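Search this site
Enter keyword
Print this page | E-mail this page

Bolham Roll of Honor

The Bolham Roll of Honor is a handwritten register of servicemen from the town of Bolham and nearby farms who are said to have died in military service during World War I. It is kept in the local history room of the Dernbridge public library. The register fills 12 ruled pages and has often been treated as a complete record, a claim that does not hold up well.

Origin

By the usual account, the register was begun in the months after the armistice by a clerk at the Bolham town hall, who copied each name from the official telegram as it reached the family. No telegram has been found with the register, and the clerk is not named anywhere in it. The handwriting changes at least twice. A note inside the front cover says the work was "finished in July" but gives no year.

The story that the clerk visited every household in person first appears in a souvenir booklet sold at a town reunion decades later. The booklet gives no source. Bolham had 3,000 residents at the time, many of them on farms well outside town, and the claim should be read with that in mind.

Contents

Each entry gives a surname, a first name or initial, a branch of service and, in most cases, a place of death. Ages are rarely given. Several men are listed as "killed in action" whose service papers give influenza or pneumonia as the cause. Whether this was kindness to the families or plain carelessness cannot be settled from the register itself.

Local newspapers long repeated that 600 men from the Bolham area served. The figure seems to come from a speech at the dedication of the courthouse tablet. Draft and enlistment records that survive for the township support a much smaller number, though they are incomplete.

Disputed entries

Researcher Isabelle Leclerc compared the register with burial files and found 13 entries she considered doubtful. Among them are two brothers named Skestus, entered as lost at sea on the transport Kusuma. No troopship of that name appears in the sailing lists she consulted, and one of the brothers was later recorded as a taxpayer in Dernbridge.

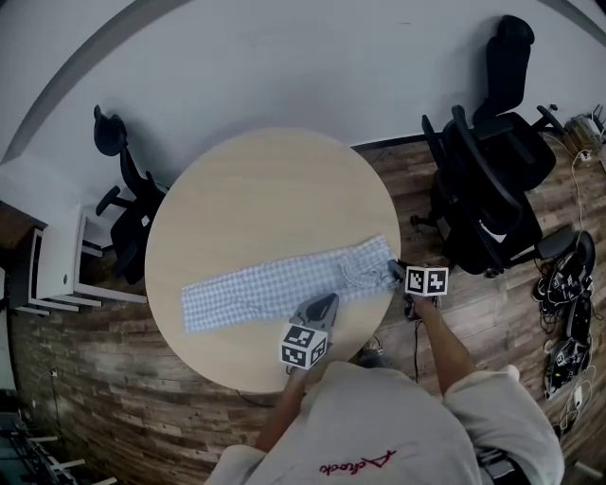 Leclerc suggested that the Skestus entries were copied from a newspaper report that was later withdrawn. Her explanation is reasonable, but the report itself has not been located. Defenders of the register have argued that the taxpayer was a cousin with the same name, again without offering a document.

The courthouse tablet repeats the register's spellings, including its mistakes, and so cannot be used to confirm it.

See also
Dernbridge courthouse tablet
Township draft records

Contact the editors | Copyright and terms of use | Back to top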